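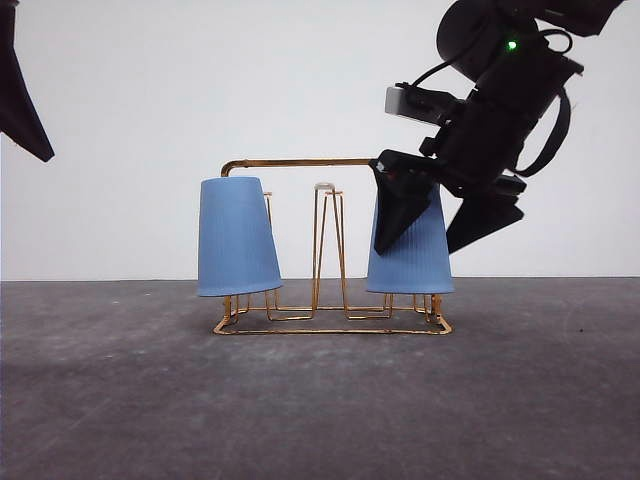 The case for leaving white balance alone
Opinion
By Venla Koskela
6/1/24

Automatic white balance is now good enough that most people never think about it, and I would like to argue that they should switch it off. My complaint is a narrow one. A single photograph corrected automatically is usually fine. A set of photographs corrected automatically is usually a mess, and most of us take photographs in sets.

The method varies between makers, but the principle is common. The camera looks at the colours in front of it, makes a guess about the light, and shifts red and blue until the result looks neutral. Turn a few degrees to the left, let a red door or a patch of lawn fill more of the view, and the guess changes. The light has stayed the same. The file says otherwise.

I spent part of May putting together 18 prints for a small show at Gamholm, all taken in the same stairwell under the same lamps. I had left the camera on automatic. Laid out on a table, the walls ran from cream to a faint green and back again. Each print looked acceptable when the others were covered. It took 2 evenings to bring them into line, and I am still not happy with the landing.

Eetu Mustonen, who printed them, takes the opposite view. His argument is that raw files make the setting meaningless: the data are the same whatever the camera wrote in the header, so choose the colour later. On the narrow point he is right. White balance in a raw file is an instruction to the converter, and changing it costs nothing in quality. But an instruction that differs from file to file has to be noticed and then removed, and a tired eye adapts to a colour cast within seconds. I would prefer a whole set that is wrong by the same amount. One correction then serves for all of it.
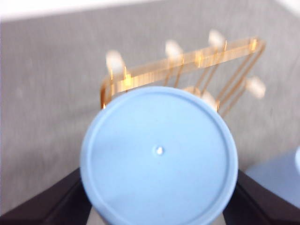

Pale blue against grey surroundings.

Pale colours suffer most. A strong orange can drift a long way and still be called orange. A weak blue needs only a small push towards yellow before it reads as grey, and after that the viewer has no way of knowing what was meant. The same applies to white paint, skin in shade and overcast skies, which between them account for a great deal of what people photograph.

My own practice is dull. Outdoors I set daylight and leave it there, including at dusk, when the blue is part of what I went out for. Indoors I photograph a grey card once, set a custom value from it, and repeat this when the lamps change. With mixed light, a window on one side and a bulb on the other, I pick the source that falls on the subject and let the other go where it likes. No global setting can fix both – automatic included – and splitting the difference tends to spoil the two together.

Helmi Keskinen has pointed out to me that a phone makes this awkward, and she has a point. Many camera apps hide the control or leave it out altogether. Where it can be locked, lock it. Where it cannot, take the whole set from similar angles and expect some work afterwards.

Auto has its place at weddings and in the street, where the light changes faster than a hand can follow.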